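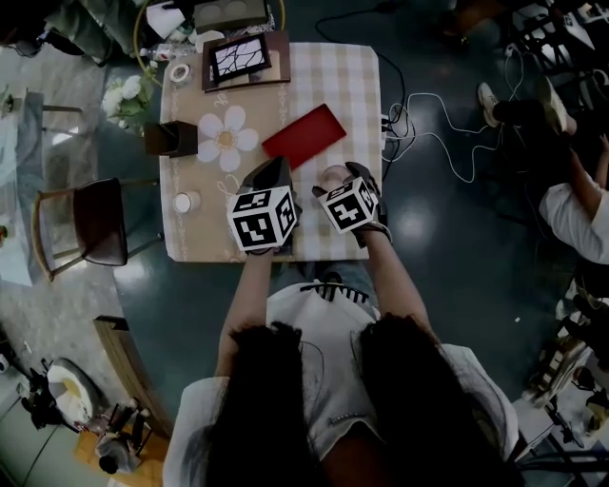 Iara Sosa pregunta si hay que repetir la calibración de las dos pinzas cuando solo se ha cambiado el cubo de marcadores de una. Sí, las dos. Urkden guarda la pareja como un único conjunto y, si una mitad lleva fecha nueva y la otra no, la relación entre ambas queda mal calculada aunque por separado den buen resultado.

Como la duda se repite, queda reunido en esta página el procedimiento completo para la pareja de pinzas de mano Umo: cambio del cubo, ajuste de las mordazas, calibración y comprobación con un objeto sobre la mesa. Vale para los puestos de Ellusstead y para cualquier otro que use los mismos soportes.

Cuándo hay que intervenir

Cambie el cubo si tiene una esquina golpeada, si una cara se ha despegado aunque sea por un borde o si el negro del patrón brilla al moverlo bajo la lámpara. Una cara rayada en el margen blanco puede seguir en uso. Una cara rayada dentro del patrón, no.

Las mordazas se revisan cada 2000 cierres, según el contador de Urkden. El contador no se pone a cero solo: hay que hacerlo a mano al terminar la revisión, en la ficha de cada pinza.

Material

Cubo de recambio con la misma numeración que el retirado
Llave hexagonal del juego de la pinza
Paño sin pelusa y alcohol isopropílico
Galga de 35 mm
Calibre
Un vaso pequeño y rígido, mejor blanco o de un solo color

No use un cubo de la mano izquierda en la derecha. Encajan igual, pero las caras llevan identificadores distintos y el programa intercambiará las trayectorias sin dar ningún aviso.

Antes de desmontar

Cierre la sesión de grabación y apague la pinza con el interruptor, no desde el programa. Suelte la correa de la muñeca y deje la pinza sobre el paño, con la mordaza hacia el lado contrario al suyo.

Anote los identificadores de las caras del cubo viejo y la orientación de la cara que mira hacia el operador. Una foto con el teléfono sirve, siempre que se lea la numeración pequeña de la base.

Cambio del cubo

Afloje los tornillos de la base en cruz, media vuelta cada vez. Si los quita por completo uno detrás de otro, el cubo bascula y marca el asiento.

Retire el cubo tirando recto hacia arriba. Si está agarrado, gírelo apenas con los dedos apoyados en las aristas. No haga palanca con la llave.

Limpie el asiento con el paño y alcohol y déjelo secar. Cualquier resto de adhesivo levanta el cubo por un lado, y ese error después aparece en la calibración como una inclinación de la mordaza que no existe.

Mida el cubo nuevo antes de ponerlo. El lado debe dar 56 mm en las tres direcciones. Hubo una tanda impresa con la escala mal ajustada y no se distinguía a simple vista; si el calibre da otra cosa, aparte la pieza y coja otra.

Coloque el cubo con la misma orientación que anotó, presione en el centro y apriete en cruz hasta notar resistencia. El plástico cede enseguida, así que no hace falta más fuerza que la de dos dedos.

Toque las caras lo menos posible. La grasa de las manos se nota poco al principio y mucho con luz lateral.

Ajuste de las mordazas

Abra la mordaza del todo y pase la galga entre los dedos. Tiene que entrar sin holgura y sin empujar. Si baila, gire el tope trasero hacia dentro; si no entra, hacia fuera. El tope es sensible: un octavo de vuelta ya se nota.

Cierre despacio y mire las puntas a contraluz. Deben tocarse a la vez en todo el ancho. Cuando se juntan antes por un lado, lo normal es que la almohadilla esté mal asentada. Quítela, limpie debajo y vuelva a ponerla antes de tocar ningún tornillo.

Accione el gatillo varias veces seguidas. El recorrido tiene que ser continuo. Si rasca, limpie la guía con el paño seco. No engrase: el lubricante recoge polvo y acaba en las almohadillas.

Calibración de la pareja

Encienda las dos pinzas y abra en Urkden la pestaña Conjunto. Elija Calibrar pareja, aunque solo haya tocado una.

Sujete las pinzas delante del cuerpo, a la altura de la mesa, con los cubos a la vista de la cámara. El programa pide seis posturas. En cada una hay que quedarse quieto hasta que el borde de la ventana pase a verde. Las posturas con las muñecas giradas hacia fuera son las que más fallan, casi siempre porque la manga o la propia mano tapan una cara.

Apriete la correa antes de empezar y no la retoque hasta el final. Con la correa floja la pinza cuelga un poco al relajar los dedos.

Al acabar, Urkden muestra un residuo para cada mano y otro para la pareja. Guarde solo si los tres salen en verde. Si el de la pareja sale en rojo y los otros dos en verde, compruebe primero que no haya un cubo montado girado.

Comprobación en la mesa

Hágala siempre sobre la misma mesa en la que se va a grabar, con el mantel puesto si lo lleva. Una calibración comprobada en el banco de taller no dice nada sobre los reflejos ni sobre los estampados del puesto real.

Ponga el vaso de pie al alcance de la mano derecha. Acérquese con la mordaza abierta, cierre sobre el vaso sin levantarlo y espere un momento. En la vista de seguimiento, la punta virtual debe quedar sobre la pared del vaso. Si queda dentro o separada, repita la calibración.

Levante el vaso, déjelo en otro punto de la mesa y suelte. Repita con la izquierda. Por último, pase el vaso de una mano a la otra. Es el movimiento en el que se ven los errores de pareja, porque los dos cubos quedan muy próximos y a veces uno tapa al otro.

Norbert Erdős añade que conviene hacer esta última prueba también de pie, ya que la cámara ve los cubos desde otro ángulo y en su puesto aparecía un salto que sentado no salía nunca. Se puede hacer con la misma sesión abierta.

Fallos habituales

La pinza no aparece en la lista: está apagada o quedó emparejada con otro puesto. Mantenga pulsado el botón lateral hasta que parpadee y vuelva a buscar.

El cubo se detecta y se pierde a ratos: limpie las caras y baje la luz directa. Si ocurre solo en una cara, cambie el cubo.

La mordaza aparece medio abierta estando cerrada: falta fijar el cero del gatillo. Se hace en la ficha de la pinza, con los dedos de la mordaza juntos y sin nada entre ellos.

Las manos salen cambiadas: los cubos están montados al revés. Hay que desmontar los dos y empezar desde el cambio del cubo. Cambiar los nombres en el programa lo disimula en pantalla, pero los archivos se siguen guardando mal.

Registro

Escriba en la ficha de la pareja el número de los cubos montados, los tres residuos y las iniciales de quien lo hizo. Ponga a cero el contador de cierres únicamente en la pinza cuyas mordazas haya revisado. Los cubos retirados van a la caja Sosa del armario, con una raya de rotulador sobre el patrón para que no vuelvan a montarse.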